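Recording rules for handheld gripper work, revised

The revised recording rules came into force at all Prakwood sites in January 2026. They replace the sheet that has been taped up by the charging racks since August. Most of the old sheet has survived. What has changed is the order of the checks, the rules on mirrors and glass, and how a session is written up. This item covers the parts that operators and reviewers will run into most often. The full text is on the shared drive under Grernora, the project name, and it runs to more pages than anyone wants to read standing up.

Before the session

Every session now starts with the marker check. Look at all visible faces of both cubes. A face with a scratch, a lifted corner or a smear of anything on it has to be cleaned or swapped before recording. Make-up powder and hand cream were the most common causes of rejected sessions last quarter, and both come off with a dry cloth. Do not use solvent wipes on the printed faces. They dull the black.

Next come the finger pads. Close each gripper fully and open it again, twice. If the pads do not meet evenly, the gripper goes in the repair tray with a tag. Please write the fault on the tag. "Broken" on its own will be sent back to you.

Cables are routed behind the operator and away from the feet. The person sitting in as second keeps an eye on this during the take and can call a stop at any time. A stop called by the second is never counted against the operator.

Setting the table

The object list says what goes on the table and which zone it belongs in. It does not say exactly where, and that is on purpose. Between takes, move things a little. We had one batch of 240 episodes in which the same compact sat in the same spot from first to last, and the training group at Aaltonen could use very little of it.

Leave the work area clear at the start of a take unless the task card says otherwise. Drinks stay off the table. Personal items such as phones, keys and badges stay out of reach of the grippers, and bags go in the lockers.

Packets and bottles should be closed. If a task calls for opening one, the card will say so, and there will be a tray.

Mirrors and glass

This section is new, and it is the one we get the most mail about. Until now the advice was to cover any mirror or to avoid it. That made the dressing table tasks look like no dressing table anyone owns, so the advice has been dropped. Mirrors stay uncovered. In return, the following applies.

A mirror will show the cubes a second time, and the tracking software may pick up the reflected pair. Start every take with both grippers held still over the tabletop, apart from each other, so that the real pair is fixed first. Hold that pose until the tone sounds, then begin.

The mirror will also show the operator. Anyone who works at a mirror station needs the extended consent form on file, which covers face and clothing. The same form is required for the second and for anyone else who could come into view. Reviewers blur faces before any material leaves the site, and the blur has to be applied to the reflection as well as to the direct view. Of 1,357 episodes looked at in the last audit, 101 had the blur missing in the reflection only. Those were held back and redone.
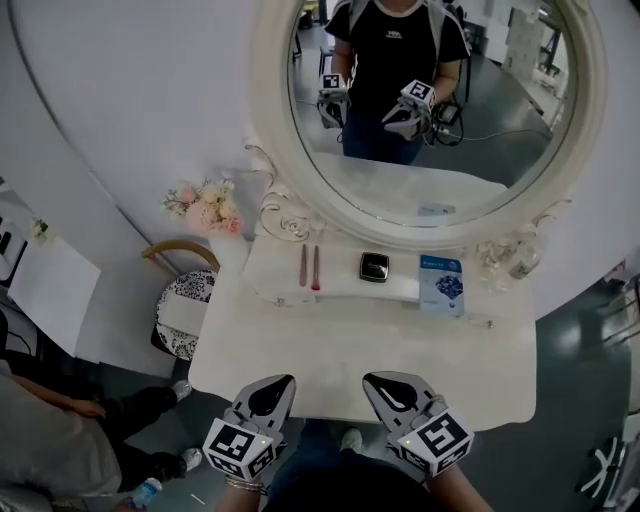 Both grippers held out over the tabletop at a mirror station.

Clear glass is harder. A transparent bottle against a pale background is easy to lose, for the software and for the person holding the gripper. Approach it slowly and from the side – coming down from above tends to tip it. If a bottle goes over, finish the motion you are in, set the grippers down and end the take. Do not try to save it with your hand.

Clothing and jewelry

Thin bracelets and plain rings are fine. Anything that dangles or could catch on the grip has to come off. Closed shoes are required on the floor for operators and seconds alike. Long sleeves should be pushed up or pinned.

Writing it up

Log each take as complete, partial or stopped. "Failed" is no longer an option in the menu. A dropped object is still a complete take if the operator picked it up with the gripper and carried on, and those takes are wanted. If a hand touched the object at any point, the take is partial.

The log now goes into Brekik directly. Paper sheets will be accepted while the tablets are being handed out, but please do not fill in both. Double entries have to be sorted out by hand.

Breaks

The limit on continuous recording is unchanged. Put the grippers down on the stand between takes, even for short pauses, and change stations if your wrists start to ache. Tell your shift lead the same day if the ache is still there when you finish.

Corrections and suggestions go to the rules inbox. The next revision will look at drawers and hinged lids, so notes on those are especially welcome – a short description and the station number is enough.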